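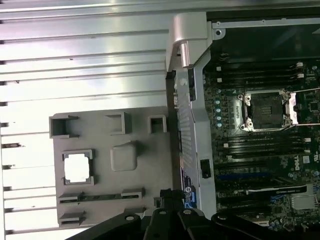

*Grey plastic on ribbed metal*

# Lining out a psalm with people who have never done it

**Gasamora** wrote, 29 Mar 2019:

I have to tell somebody this and my family have heard enough of it! We lined out a psalm at the evening service, the old way, with one voice giving the line and everyone else answering, and it was wonderful. Ragged, but wonderful.

A bit of background. Our chapel (Drummond Road, if anyone knows it, the one by the bus turning) opened in 1829, and for its first decades there was no instrument of any kind. The psalms were led by a precentor from a little desk under the pulpit. The desk is still there, we keep the flower vases on it. Sorcha Hepburn has been reading through the old session minutes over the winter and kept finding complaints about the singing: too slow, too loud, precentor choosing tunes that no one liked. It made me want to hear it.

So we did Psalm 121 to French. I gave out each line on something close to a single note and the people sang it back to the tune. By the third verse they'd stopped looking at me and were just listening to each other. I've been going to that chapel since I was carried in and I have never heard those words so clearly.

Has anyone here tried it? I'd love to do it again and I want to do it better.

---

**zenora_k** wrote:

Oh this has cheered me up no end. Psalm 121 is a lovely choice, everyone half knows it, and French sits low enough that the men don't growl.

One question, did people have the words in front of them? When we tried it at Casasow they all had the book open and they ran on ahead of the leader. You could hear the rustle of the page turning before I'd even got the line out.

---

**Gasamora** wrote:

No books! I asked them to leave them in the pew. There was some muttering (one gentleman kept his open on his knee the whole way through and I pretended not to notice) but it made all the difference. If you've got the page you read. Without it you have to wait for the line, and the waiting is half of what I enjoyed.

---

**old_tenor** wrote:

I'm going to be the grumpy one. Lining out was brought in for congregations where plenty of people couldn't read or couldn't afford a book. A good many ministers of the time wanted rid of it as soon as they decently could, and I have some sympathy. It chops the sense to bits. Take a verse where the sentence runs over two lines and you've got the congregation solemnly singing half a thought, then stopping, then being handed the other half.

Glad you enjoyed it, I mean that. I just wouldn't want it every week.

---

**Gasamora** wrote:

Fair point about the sense, and I did trip over it. "I to the hills will lift mine eyes" is fine by itself but "from whence doth come mine aid" hangs there a bit. Would two lines at a time help? Or is that too much to hold in your head?

Not every week, no! I was thinking of once a month in the evenings.

---

**Marram** wrote:

Two lines at a time works well in common metre. That's 8.6.8.6, so you're giving them fourteen syllables, and most people can manage that if you go steadily. We've done it for years at our midweek meeting. I'd start with single lines for the first verse so they settle, then go to pairs.

My other tip is about pitch. Give the line on the note they are going to start on. It sounds obvious but I spent my first few months chanting on whatever note came out of me, and then wondering why they came in all over the place.

---

**zenora_k** wrote:

Marram that's so useful, thank you. I was definitely guilty of the wandering note.

@old_tenor I don't agree that it chops the sense to bits, or not always. In the psalms the second line so often says the first one over again in other words. A gap between the two lets you hear that. Psalm 46 for instance, "God is our refuge and our strength" and then a breath and then "in straits a present aid". I think the pause helps there.

---

**old_tenor** wrote:

You've picked a good one for your side of it. I could pick ten for mine. The metrical versions turn the word order inside out to get the rhyme, and with a pause in the middle you lose the thread altogether. Try it with some of the longer historical psalms and report back.

But yes, 46 would go well. Stroudwater?

---

**zenora_k** wrote:

Stroudwater, naturally!

---

**pewcushion** wrote:

Can I ask about numbers? We're a small fellowship and some evenings there's hardly anyone under the gallery. I've only ever heard this done on a recording of a huge conference, 2000 people in a hall, and the sound was like the sea. I'm worried that with a handful of us it would be embarrassing. I can hold a tune but I'm no soloist.

---

**Marram** wrote:

Please don't be put off by that. A big hall is a thrilling sound but it's a different thing. With a few of you it's closer to praying aloud together. You don't need a soloist's voice, a plain one is easier to follow. I've heard trained singers do it beautifully and leave everybody behind.

Sit them together though. If people are dotted about in ones and twos at the back they'll go silent on you.

---

**Gasamora** wrote:

Seconding the sitting together! Ours shuffled forward with a great deal of sighing and then stayed there chatting afterwards, so I'm counting that as a win.

Also @pewcushion, I was shaking. Truly. I started the second verse too high and had to stop and begin again, and no one minded one bit.

---

**old_tenor** wrote:

That's to your credit. The precentors in those minutes would have ploughed on.

Does Sorcha's reading turn up any tune names? I'd be interested to know what they had in use. There's often a list somewhere at the back when a new precentor was taken on.

---

**Gasamora** wrote:

She's found 3 so far. Martyrdom, Dundee, and one that's so faded it could be anything. The volume she's on has 260 pages and the handwriting changes for the worse halfway through, so she's taking it slowly. I'll pass on your question about the list at the back, she'll be delighted somebody wants to know.

---

**zenora_k** wrote:

Martyrdom! Do that one next, Psalm 42, "As pants the hart" or whichever version you use. It almost sings itself.

---

**old_tenor** wrote:

"Like as the hart for water-brooks", if you please.

---

**Gasamora** wrote:

Ha, we're a "Like as the hart" house, so you're safe with us. Right, that's decided, Psalm 42 to Martyrdom next month, single lines for the first verse and pairs after that, and I'll be giving it on the proper starting note if it kills me.

---

**pewcushion** wrote:

I've asked our elder and he says yes to one psalm in September, when the holidays are over and people are back. That gives me the whole summer to practise in the car. Marram, could I message you about which tunes are kindest to a beginner? Ours know Kilmarnock and Crimond well and not a lot else.

---

**Marram** wrote:

Message away. I'd go for Kilmarnock. Crimond is lovely but they'll all want to sing it in parts and slow down at the end of every line.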